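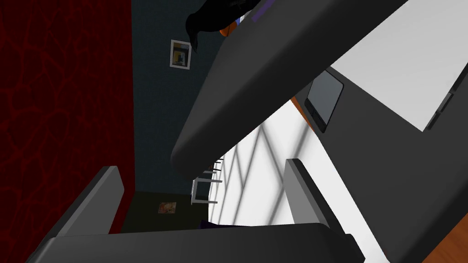
Ticket: wrist view in the simulator tilts over when visitors take the controls
Product: Zesix sim client
Site: Flalton demo space
Status: open, workaround in place
Logged: 8 December 2022

Hi team, me again from the Flalton end. We had our open day and I promised I'd write up the wrist view problem properly instead of sending you grumpy one-liners, so here goes (sorry in advance for the length!).

The setup was the furnished room with the red crackle wall, running on the big monitor near the door. Visitors got the joystick and drove the arm, with the gripper view full screen. First hour was lovely. Then a family had a go, and the room was suddenly sitting at a steep angle, with the little picture on the blue wall tilted along with everything else. Kids thought it was brilliant. Their dad had to look away.

What I expected: the horizon levels out when you let go of the stick, same as it did in the November build.
What I got: the roll stays wherever you left it, and the next person starts from there.

Things I tried on the day, in order:

1. Reset View from the side menu. The outside camera jumped home, the wrist view didn't budge.

2. Unplugged the joystick and plugged it back in. No change, and I lost the button mapping as well, so that was a mistake.

3. Reloaded the room. Fixed it! But the reload took long enough that I had to make small talk with a queue of people, and the tilt came back two visitors later.

4. Turned off auto-level in the Kabbaj plugin, then turned it on again. Worked once, didn't work the second time. I can't tell you what was different.

5. Swapped to keyboard control. Haven't been able to make it happen with the keyboard at all, so my money's on the joystick twist axis.

The log has the same line over and over whenever it's tilted:

WARN 3751 roll target outside limit, holding last value

I counted 20 of those between the first tilt and the reload. There's also a 2121 on startup, but I've seen that one for ages and I think it's harmless - shout if I'm wrong.

Workaround for now: keyboard only, with a printed card taped to the desk. It's not nearly as fun for visitors, who all reach for the joystick first.

Update, same day, after pack-up

Had a quiet half hour so I played with it myself. If I twist the stick while the arm is already moving sideways, I get the tilt nearly every time. Twist it while the arm's still and it behaves. I also dropped the joystick polling from the default to 3,000 in the Flonon settings page (no idea what unit that is, the label's blank) and it made no difference, so I've put it back.

One more thing while I'm here. The shadow pattern on the white wall got heaps of comments, people really liked it, so please don't lose it in the next build.

Log is attached to the ticket. We've got a school group coming through next, and I'd love to have the joystick back for them if there's a patch I can try. Happy to test anything you send, even if it's rough.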